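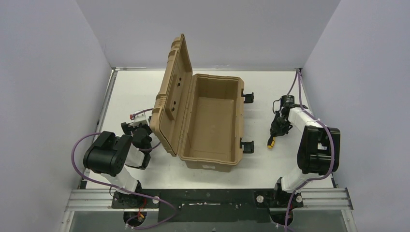
Home | Guides | Bench Notes | Parts | Contact

Filed under: Robot arms, Chores, Two-handed tasks

How to set up and score a case-closing test for two arms

Closing a hard case is a chore most people do without looking. You swing the lid over, press it down, and flip the latches. For a pair of robot arms it is still a hard job, and it makes a good test of whether a machine is ready for packing work in a shop or tidying up at home. This guide covers how we run the test at Peltside, what to record, and what to expect from the results.

You need two arms with grippers, a work surface both can reach, and a hinged case with two latches on the side opposite the hinge. Ours is a large tan hard-shell case. A smaller case is easier to reach around but slides more. A bigger one stays put, but the lid travels through a wide arc and can run an arm out of reach halfway over.

Step 1. Place the case

Put the case between the arms with the long side running front to back. The lid should be on one arm's side and the latches on the other's. With this layout the left arm handles the lid and the right arm handles the latches, and they don't have to cross.

Open the lid until it stands close to upright. Do not lay it flat. Lifting a flat lid is a separate task, and you should test it separately. Unfasten both latches and fold them all the way out, so that they can't get trapped under the lid on the way down.

Don't square the case up to the table. A few degrees of turn is fine, and you want some of that in your runs. A program that only works with the case in one exact spot tells you very little about chores. People never put things down in the same place twice.

Step 2. Check reach before you run anything

Move each arm slowly by hand control to the places it will have to go. For the lid arm, that means the top edge of the lid when it is up, the same edge at the halfway point, and the same edge when it is shut. For the latch arm, it means both latches, near and far. The far latch is the one that causes trouble. Pejman Daneshvar set up our first layout with the case too far back, and the arm could touch the far latch but had no room left to push on it. Bringing the case forward fixed it.

Watch the cables while you do this. Slack that looks fine with the arm at rest can catch a latch or drag across the lid once the wrist turns. Leave enough for the full move, and tie back what you can near the base.

Step 3. Break the job into stages

Score each stage by itself. A single pass or fail for the whole job hides where the problem is. We use 4 stages:

1. Lid contact. The gripper touches the lid and starts it moving without shoving the case.
2. Lid down. The lid rests on the lower shell all along the rim.
3. First latch. Either latch is fastened and stays fastened.
4. Second latch. Both are fastened and the case can be picked up by one side without opening.

Stage 4 needs a person to lift the case and check. A latch can look closed to a camera when it is only resting against the catch.

Step 4. Collect the practice runs

If your arms learn from demonstrations, have a person steer them through the whole job many times. We recorded 400 runs for this task. Manouchehr Akbari did most of them, and his first batch had to be thrown out. He had learned to close the lid with one quick flick, and the arms copied the speed but not the timing. Go slowly and keep one hand on the lid while the other works the latch. If you fumble a latch and recover, keep that run. The machine needs to see recoveries.

Change the angle of the case between runs. Change the lid angle a little too. Write down the case position at the start of each run so you can see later which spots you have missed.

Step 5. Run the test

Set a time limit and stick to it. Ours is 17 seconds per stage. A person does the whole job in less than that, but a slow finish still counts as a finish for our purposes. Keep people's hands off the table during a run. If the case moves far enough that an arm has to strain, stop and mark the stage as failed.

Reset by hand every time. It is dull work and it takes longer than the test does.

What to expect

The lid is the easy part. It is big, it moves one way, and gravity does half the work once it is past upright. Our arms, running the Hedo controller, get through the first two stages on most tries.

Latches are where it falls apart. The arm has to get under a small part, swing it up, and then push hard while the other arm holds the lid down. Most grippers can't feel how hard they are pushing, so they either stop short or push the whole case across the table. Fastening one latch can also lift the lid slightly at the other end, and then the second latch won't line up.

So can a machine close a case for you yet? On a fixed bench, with one case it has practiced on, some of the time. In a house, with a case it has never met and a sleeve hanging over the rim, no. For shop packing we would still put a person on the latches and let the arms do the lid.

Common problems

Case slides away from the lid arm: slow the first contact and push from higher on the lid.

Lid bounces: hold the press for a moment before sending the other arm to the latch.

Latch slips off the gripper: come in from lower down and use the side of the finger. Rubber tips help, though they wear.

Far latch missed, near latch fine: check reach again, then look at how many practice runs had the case toward the back.

The scoring sheet is the same one we use for the Gruveo bin test, with the stage names changed. If you score on paper, leave a wide column for notes – you will need it for stage 3.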